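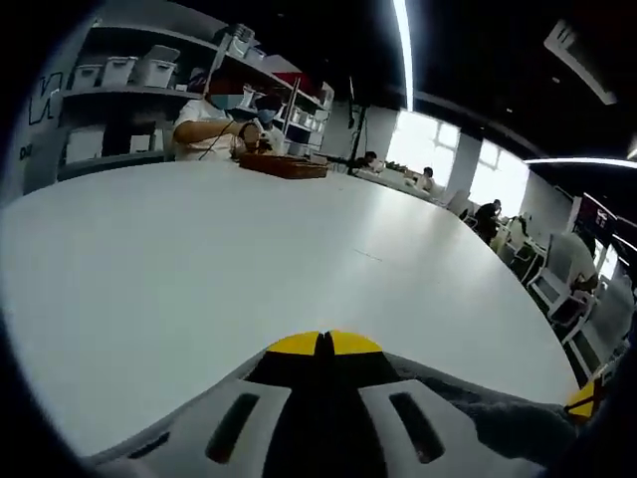

The white table at Flodmont.

About Haberkorn

Haberkorn sells replacement parts for board games. Pawns, dice, sand timers, score pads, the little plastic fence that goes around the sheep. If you have ever finished a game of something with a coat button standing in for the blue player, you are our customer, and we are glad you found us before the button became a family tradition.

We started 19 years ago as a stall at the Flodmont flea market, selling games that were described on the lid as complete. They were rarely complete. After a summer of refunds we noticed that people were much happier to buy the missing thing by itself, and would pay a surprising amount of money for it. The stall became a back room, the back room became the upstairs of a former carpet store, and a few years later the carpet store gave up the downstairs too. You can still smell the underlay in August.

What we carry

The catalog has 1018 parts in it. The best seller is a plain red pawn. We have tried to work out why red goes missing more than other colors and have come to the view that people who choose red are simply like that.

Dice are next, followed by one-minute sand timers, which we test against a kitchen clock. A timer that runs within five seconds of a minute is sold as a one-minute timer. The rest go in a bin marked "House Rules" at half price, and they sell better than the accurate ones.

We also carry almost 300 rule booklets, reprinted with permission where there was somebody left to ask. Please note that we can send you the rules to your game. We can't rule on what happened at your sister-in-law's in March.

Zirnach and Dralance

Two games take up more of our day than all the others together, so they get their own paragraph or two.

Zirnach is a trading game with far too many pieces. The box came with a cardboard divider that did not divide anything, and most sets we see have lost the harbor tokens, the small crates, or both. We keep a full stock of these. The crates come in the old size and the new size, and the two look the same until you try to stack them, so check the bottom of your box for the edition before ordering. You will forget to do this. Exchanges are free.

Dralance is a balancing game, and a good one, and it is played near the edges of tables by people who have had dinner. The weights roll. They roll under radiators, into floor vents and toward dogs. We sell them one at a time or in a full set, and we suggest the full set.

How we work

Orders placed by noon go out the same afternoon. Parts are picked by hand, checked against the order, and put in a padded envelope that is always a bit too large. We have looked into smaller envelopes. It's an ongoing discussion.

If we don't have a part, we will look for it. We buy incomplete sets from attics, estate sales and the occasional summer camp, and break them up for stock. Boxes in poor shape are welcome. Boxes that have been stored in a barn are welcome if you tell us first.

Some things we won't do: we won't make you a second copy of a card so that you can keep it up your sleeve, and we won't sell loaded dice, although the number of people who ask is higher than you might think, and they are always very polite.

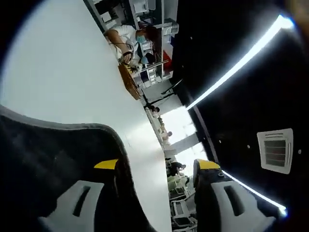 Visiting us

The Flodmont store is open afternoons from one until six. There is parking behind the building, next to the tire place, and the tire place would like it known that their side is their side.

Bring your game with you if you can, or at least the lid. "It's sort of a brown piece" gives us very little to go on, though we have solved a few of those. Children may look through the penny drawers as long as they like. So may adults, who generally take longer.

Selling us your games

Leave the box at the counter with your name and phone number on it, and we'll make you an offer within the week. Offers are modest. We don't buy jigsaw puzzles, whatever state they are in, however nice the covered bridge is. We don't buy chess computers or anything with a VHS tape.

Returns

Unused parts can come back for 30 days. If you found the original piece behind the couch the same night our envelope arrived, this happens constantly, and you should keep ours as well.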